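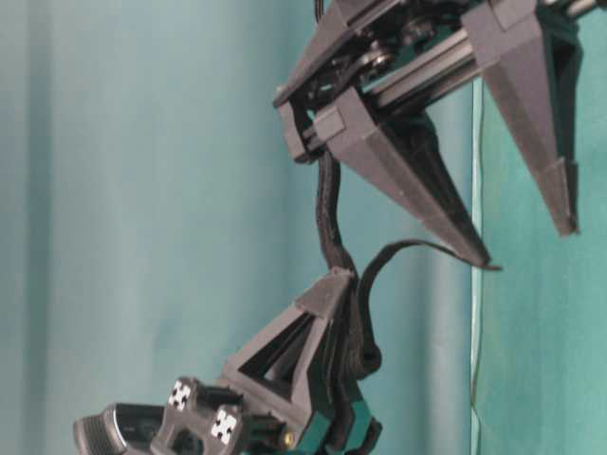
### 4.6 Cords and Straps

The Wurwood survey recorded 322 work areas, and cords were noted in each by how they hung, how they were gathered and what stood next to them. Slack was coded separately from coils. A cord hanging in a loose line was entered as slack even where a gathered bundle ran close by, as in Figure 4, in which both occur near a triangular bracket with an open center. The same figure includes a flat black strap forming a loop, coded under straps regardless of its distance from the cords.

Koppel's earlier scheme placed all three under a single heading. The Clulari revision, adopted in March, keeps them apart, and the six areas coded before that month were entered again under the new headings.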